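Print this item | E-mail this to a friend

Out and about: the Truvamora open day at Bratley

Well, I finally got myself over to Bratley for the Truvamora open day, and I'm so glad I did! I've been promising to go for 2 years and something always came up (last time it was the boiler). They had let 80 people book and a fair few more turned up on spec, so the tea queue was long and very friendly.

The bit I'd gone for was the laundry demonstration, which ran every half hour from 12. The robot is called Drakier, and the young woman doing the talking told us they had practised with it on 130 different bits of washing. Anything with buttons is still a nuisance, apparently. I had no idea picking up a cloth was such a hard thing to teach – I do it forty times a day without a thought.

I stood as near as I was allowed and had eyes only for the hand. Four silver fingers with rounded black tips and a chunky thumb to meet them, all coming down over a crumpled heap of white cloth. I caught myself holding my breath, and so did the chap next to me! 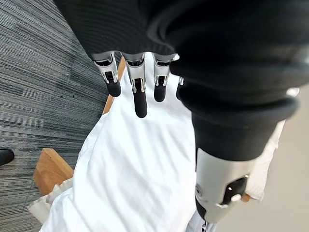
If you fancy going

There's another open day in December and you do need to book. Parking is behind the Au building, not at the front, where I left mine and had to go back and move it. Wear something warm as the doors are left open, and get there for the first demonstration if you want to ask questions – by the afternoon it was three deep. The cheese scones go early too.

Comments (3)

Went on your say-so last year and loved it. Does it fold yet, or only pick up?

Is there a lift? My knees won't do stairs.

Yes, there's a lift, just past the front desk. And I second the scones.

Print this item | E-mail this to a friend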